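Wellbeing > Supplements > Threads

Ghazal Farahani

Jatusport have a new sleep gummy out, £17 a tub, and my feed is full of it. "Clinically inspired" is on the label. Inspired by what?

I asked them for the lab report. Got a discount code for 9% off.

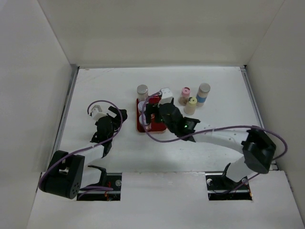 A white work table between pale panels, two robot arms reaching over it.

The valerian dose isn't listed anywhere. It's a "night blend", 269 mg in total, split however they fancy.

If you take anything on prescription, ask your pharmacist before you touch it. Mine hadn't heard of it.

Comments

Seraina Gruber: Had 6 of these over a week, slept the same as ever.

costthorpe_jen: My sister swears by them, but she swears by everything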